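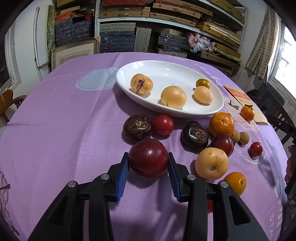
Plums do not ripen after I buy them, what do I do wrong?

Posted in: Kitchen and Food > Fruit and Vegetables

Hello to all. I moved to Toledo in September and since this time I have a problem with plums. At home my mother had two trees and we ate them from the branch, so I never had to think about it. Now I buy them in the supermarket and they are hard like stones. The sign says "ready to eat" but it is not true for me.

I put them in the refrigerator on the same evening, because I was taught that fruit must be kept cold. After one week they are still hard on the outside. When I cut one, the inside is brownish near the stone and the taste is dry, like eating wet flour. I threw away a full bag last week and I was a little ashamed, because my grandmother would never forgive this.

My questions are these. Should I leave them outside of the refrigerator, and for how long? Is it true that a paper bag with an apple helps? And if a plum is already brown inside, can I still cook it, or is it bad for the health?

The kitchen is quite warm in the evening, if this is important. I also buy mandarins and pears in the same shop and with the mandarins I have no problem at all.

Thank you in advance and please excuse my English.

Fulvio Cirillo
2020-01-04

Roswitha Hollmann
Member, 1240 posts

Dear Fulvio, your English is good and your refrigerator is the guilty one.

A plum which is picked a little early can still become soft and juicy at home, but it must do this in the room and not in the cold. If you put a hard plum in the refrigerator for many days, the ripening is disturbed. The flesh becomes dry and mealy and later brown around the stone. The English word for this is "chilling injury", and peaches and nectarines have it also. Once it has happened you can't repair it by putting the fruit back on the counter.

I do it in this way. When I come home I take the plums out of the plastic and lay them on a plate or a cloth, with some space between them. I don't wash them yet. If they are very hard, I put them in a paper bag, fold the top loosely, and leave the bag in a place where the sun does not reach. Each morning I press one gently next to the stem with my thumb. When it gives a little, it is ready. This takes from one day to four or five days, it depends on the variety and how early they were picked.

Only then they may go in the refrigerator, and there they stay nice for three days or a bit more. Please take them out half an hour before eating, the taste is much better.

The apple in the bag is true. Apples give off ethylene, a gas which makes other fruit ripen faster, and a banana does the same. But with a warm kitchen I would first try without, otherwise you will have five soft plums on the same morning and must eat all of them for breakfast. I would also not leave the apples beside your pears if you want to keep the pears for long. The mandarins don't ripen any more after picking, so for them it makes no difference.

About the brown flesh: if it smells normal and there is no mold, I cook it. I remove the worst parts, add a little water, sugar and a piece of cinnamon, and let it become a compote. The dry feeling mostly disappears. If it smells like wine or you see mold, throw it away.

One more thing, it is winter now and the plums in the shop have probably made a long journey, perhaps already in the cold. So it can happen that you do everything correctly and the plum is still bad. Buy two first and try them, before you take a whole bag.

nikance_gardener
Member

Just microwave them for 20 seconds, works for me. Or buy canned.

Roswitha Hollmann
Member, 1240 posts

The microwave makes them soft because they are cooking, but not ripe. With yogurt it is maybe acceptable.

Fulvio Cirillo

Thank you very much Roswitha. I have now four plums on the table and the rest of the old ones is in the pot. I did not have cinnamon so I used lemon peel, I hope this is allowed. Can I freeze the compote, or does it become watery?

Roswitha Hollmann
Member, 1240 posts

Lemon peel is very good. Yes, you can freeze it. Let it cool completely and leave some room under the lid. If there is water on top after thawing, stir it or cook it again for a few minutes with the lid open.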